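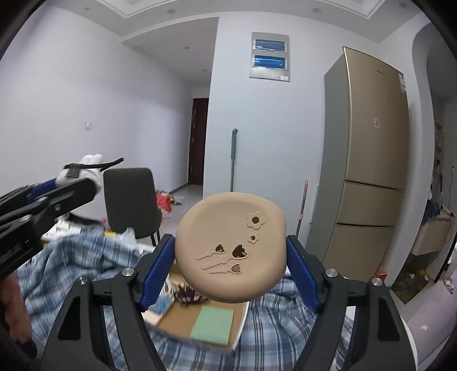
Safe Working Rules for Hand-Held Grippers in Homes
Student project report, Sturencombe, 2021-09-06

1. Purpose

The Gadotard project records household tasks with hand-held grippers. Our group was asked to write a set of working rules and try them over 30 sessions. We started from the Fontes lab sheet, which covers fixed arms and has little on tools carried by hand in a lived-in room.

2. Rules tested

Rule 1. Bags and cords are moved off the walking path before the first recording.
Rule 2. Hold rounded objects with a pad on each side. Do not pinch an edge.
Rule 3. When two grippers are in use, one stays still while the other moves.
Rule 4. Keep bare fingers away from the pivot pins and links.
Rule 5. Stop after 105 minutes and check the pads.

3. Results

We logged 386 grasps. Rule 3 was broken most often, mainly when passing an object from one side to the other. Rule 1 was easy to follow but was skipped when a session started late. We reworded Rule 4 after the first week.

The next trial is planned for November at Braremon, with 200 grasps per pair.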